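Housekeeping Skills, Level 1
Unit 6: Folding and stacking small towels
Rendcombe Training Centre
Notes prepared by Sharon Tanui, revised by Lilian Ogola

What this unit covers

Unit 5 dealt with washing and drying. This unit starts when the towels come out of the dryer and ends when they are on the shelf. It covers face cloths and hand towels only. Bath towels and bath sheets are in Unit 7, as they need a longer table and a different fold.

By the end of the session you should be able to lay a small towel flat, check it, fold it to the house size and build a stack that stands up without leaning. You will also need to fill in the linen sheet, which is explained in the last section.

Bring your Unit 5 notes. The table of drying times is not repeated here.

Sorting before you fold

Sort by size first and colour second. It is tempting to pull out all the towels of one colour because they are easy to spot, but you then end up sorting each pile again by size. At the Minja guest house, where most of you will do your placement, the linen room holds 174 hand towels and 96 face cloths when everything is in. A badly sorted load there takes a long time to put right.

Put to one side anything that is:

still damp at the hem
stained
frayed or pulled
not ours

Damp hems are the commonest fault. The middle of a towel dries well before the edge, where the cloth is doubled over and stitched. Pinch the hem between finger and thumb at each corner. If it feels cool, the towel goes back in. Do not fold it and hope.

Laying the towel flat

Most poor folds begin with a towel that was never flat. Hold it by two neighbouring corners, give it one shake, and lower the far edge to the table first. Let the rest of the cloth follow it down towards you. Do not drop it or throw it.

Once it is down, smooth from the middle out to each side with the flat of the hand. Press lightly. Terry cloth has loops, and pushing hard drags the loops one way and leaves the surface patchy.

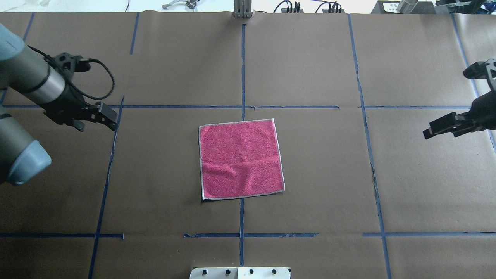

Squaring up comes next. Choose one edge of the towel and set it in line with something straight, either the table edge or a line of tape. Then look at the other three sides. The border is the best guide: on the pink towel the pale hem shows up well against the brown paper, and with the blue tape to judge by you can tell that the towel is sitting slightly askew. It also has a crease across the lower third and a small bunched patch near the lower centre. Both should be smoothed out before the first fold, and the towel turned until its sides agree with the tape. A crease left in at this point is doubled by the first fold and doubled again by the second.

If one side of the towel will not come straight whatever you do, the hem has probably shrunk more than the cloth. Put that towel at the bottom of the stack.

The house fold for face cloths

1. Lay the cloth wrong side up, with the care label at the top left.
2. Bring the bottom edge up to the top edge. Match the corners, then smooth towards the fold.
3. Bring the left side over to the right side. Match the corners again.
4. Turn the cloth so that the thick folded edge faces you.

The label should now be hidden inside. If it is showing, you started with the cloth the wrong way up.

The house fold for hand towels

1. Lay the towel wrong side up with a short side nearest you.
2. Fold the left third in, then the right third over it. The long edges should be parallel.
3. Fold the bottom up to the top — corners to corners, as before.
4. Fold once more in the same direction if the towel is going on the narrow shelf.

Stacking

Place every towel with the thick folded edge to the front. Face cloths go ten to a stack and hand towels eight. Press the stack down once with both palms when it is complete. Clean towels go underneath or behind the ones already on the shelf, so that the older ones are used first.

The linen sheet

Fill in one line for each load: size, colour, number folded, number put aside and the reason. Use the paper sheet in class. On placement you will enter the same figures in Tutport, under Linen, Daily.

Before the next session

Practise both folds at home with whatever towels you have. On Tuesday you will each fold one mixed load, and Lilian will check the stacks.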